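Picking grays for a first colorwork yoke sweater

Posted in Knitting & Crochet – November 25, 2024 – Viewed 2595 times

Melby_knits

I'm so excited to finally be making a yoke sweater! I've done hats and one very long scarf, and now I've fallen hard for the Omia pullover, the one with the leaf band around the shoulders. The sample is in red and cream and I want mine all in grays. I have more than 535 grams of a medium charcoal wool left from a blanket I gave up on (happily), so that will be the body. I swatched it on size 7 needles, washed the swatch, and I'm getting gauge, hooray.

My trouble is the leaves. I bought two skeins of a lighter gray called Lei, 221 yards each, and in the skein it looked perfect. Knitted up, the leaves sort of sink into the background and I have to squint to find them. My sister says she can't see any leaves at all. Do I need a lighter gray, or am I holding the yarn wrong? Also, the pattern has me at 163 stitches before the increase round, and the leaf repeat is 6, and that doesn't divide. Help!

Heiðrún Laxdal

What a great first sweater! Please post it when it's done, I love an all-gray yoke.

Your Lei is probably too close to the charcoal. Colors in a skein fool everybody. What matters is how light or dark they are next to each other, and once they're chopped up into single stitches the eye blends them together. Lay the two yarns side by side, take a picture with your phone and turn it to black and white.
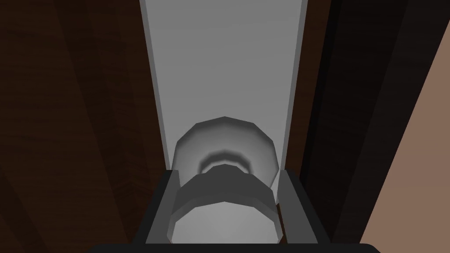

If the two strands melt into one, go lighter. I'd skip right past the next shade on the card and try the one after that, maybe a silver or even an undyed off-white. Wind a little of each around a ruler in stripes, one wrap dark and one wrap light, and prop it up across the room while you make tea. It's so much faster than swatching, and you can try five combinations in the time it takes to knit one.

How you hold the yarn matters too! Keep the leaf color coming from underneath and the background coming from on top, and don't swap them halfway through a round. The strand from below makes slightly bigger stitches and those are the ones that pop. 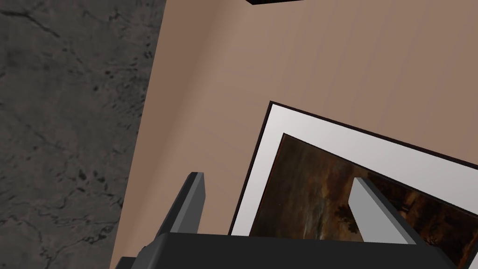 Yokes are forgiving about shade as long as the jump is big enough, so don't agonize over warm or cool grays. People spend weeks on that and then it disappears under a coat. The kind of jump I'd look for is the one between those two fingers, the dark gray on the left and the much paler one on the right. With a gap like that your leaves will read from across the street – even if the paler yarn is a bit fuzzy.

For the stitches, check that you're reading the line for your own size. If it really is 163, fudge it: decrease one stitch at the back and you have 162, and that divides by 6 just fine.

ovirora

agree w/ above, go lighter. and go up a needle size for the yoke, mine came out tight and I could barely get it over my head lol. Still wear it every December though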